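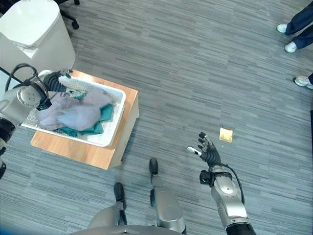 Ticket 1132 - Left hand does not release soft items after basket pick
Product: Tralleo two-arm evaluation kit, laundry task package
Supplier: Jivent
Customer: Marchand
Opened by: Karine Fehr
Assigned to: Thảo Từ
Priority: Normal
Status: Waiting on customer

Karine Fehr, October 20, 2019, 9:40
We are in the second week of the trial. Task is clothes out of a basket on a low stand. The left hand closes on the cloth and lifts it. On release the fingers open part way, stop, and the log shows code 172. Right hand runs the same open command with no fault. Restarting the task clears the code until the next pick.

Thảo Từ, 10:25
Thank you. Please send the software version, the grip force setting for each hand, and whether the fault shows up with the hand empty. Code 172 means finger position not reached in the allowed time.

Karine Fehr, 11:10
Version is the one shipped in August, no updates applied. Grip force is default on both. With the hand empty I ran 5 open and close cycles, no fault. It only comes up after holding cloth.

Thảo Từ, 11:32
Open the hand settings page and read me the release timeout for left and right. They should match.

Karine Fehr, 11:50
Left 1,132 ms. Right 2,000 ms. We have not changed either value.

Thảo Từ, 13:05
The left value is wrong. The default is 2,000 ms on both sides. Soft items can catch between the fingers and slow the opening, so a short timeout trips before the hand is fully open. Steps:
1. Stop the task and put the arms in rest.
2. Set left release timeout to 2,000.
3. Save to the controller - saving to the session only is lost at power-off.
4. Power cycle the left hand and run the basket task again.
Please also check that the cable over the left wrist has slack through the full wrist turn. A tight cable gives the same code.

Karine Fehr, 14:48
Done. Three picks, no code. Cable has slack at both ends of travel. I would like to know how the value was wrong on delivery, as Diane Vachon is writing our purchase review and will ask.

Thảo Từ, 15:15
Passed to Hiwot Mamo in configuration. Please export the controller file and attach it. Ticket stays open until we have the file and a full day of running from you.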